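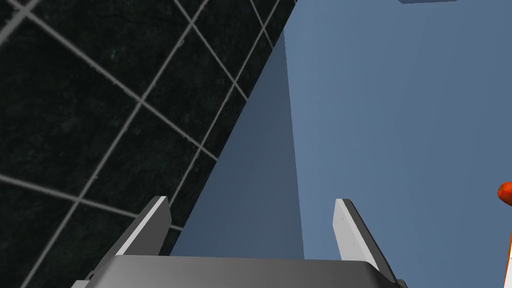

Gripper trials: two down, plenty to go

We've been having a very good March on the simulation side, and I wanted to get some of it into the newsletter before the next round starts. The wrist camera view is back in daily use for comparing grippers, and what a difference it makes! Both fingers stay in sight while the hand is open, so you can judge the gap for yourself before the arm goes anywhere near an object.

We are comparing two controllers, Pendard and Anozie, on the same simulated two-armed robot. Pendard is the older one and most of you will have used it. It plans the whole reach first and then sticks to the plan, which makes it steady and a bit stubborn. Anozie corrects itself as it goes along, so it copes far better when the target isn't quite where it was told, though it does like to fidget near the end of a reach.

Each controller gets 2,000 reaches, with the start position shuffled every time. A full batch takes roughly 15 hours on the Vultus machine, so we set it going in the late afternoon and come in to a fresh pile of results (my favourite part of the morning at the moment).

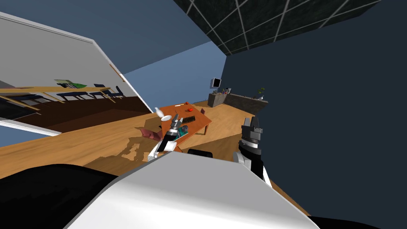 What we're learning from the wider view

The second camera takes in both arms along with the table, and I'd urge anyone running their own trials to keep it switched on. The wrist view is lovely for fingers and hopeless for elbows. With the body and both grippers in shot we can see how one arm is placed while the other reaches for the tabletop, and we've already changed the resting pose because of it.

The room itself is a good test too. There's a large mirrored panel on one side, with more tables and chairs showing in it, and the object finder has to learn to leave those alone. Pendard doesn't look at the picture once it has made its plan, so a bad first guess stays bad. Anozie keeps looking, and I'm really keen to see how it gets on.

Next up is Plukby, our softer fingertip model, which goes on both arms as soon as the contact settings are finished. If you have an object you'd like added to the table set, send us the model file and its weight in grams. Small, awkward shapes are especially welcome - we have plenty of boxes already.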